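Workers wanted to talk about the machines they train

Posted January 23, 2021

Brultus tells its clients that automation "frees people for better work". We would like to hear from the people who have supposedly been freed. Lockwood Labour Study is looking for 24 workers in picking, packing, light assembly or cleaning whose jobs have changed, or are about to, because of a robot program at work.

We are most interested in anyone asked to record their own hand movements so a machine can learn them. It's done with a headset and a hand-held gripper, and employers tend to describe it as light duties. Maybe it is. We'd like to know what it does to your neck by the end of a shift, whether it came with a raise, and what you were told would happen to your position afterwards.
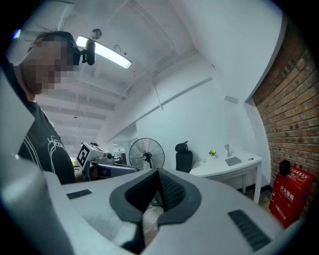
Reading time: 2 minutes

What we ask of you

Two interviews by phone or video, 106 minutes in all, plus a short work diary kept for 12 shifts. You don't need to know anything about robotics. You don't need to be against it either -- if the new setup has made your day easier, say so and we'll write that down.

What you get

$900, paid in two parts. Your employer will not be told you took part, and no firm has put money into this study. Fladach offered to help us find participants among its own staff. We said no thanks.

Who can't take part

Managers, contractors who sell or install the equipment, and anyone on the Betima pilot who has signed a confidentiality agreement. Please check your paperwork before you write to us. If you aren't sure what you signed in December, ask your union or a community legal centre first.

How to apply

Send a few lines about your job and what has changed in it to Ayanda Adams, care of the Lockwood office. No résumé needed. Questions about pay or privacy go to Pieter Coetzee at the same address. Interviews start once all the places are filled.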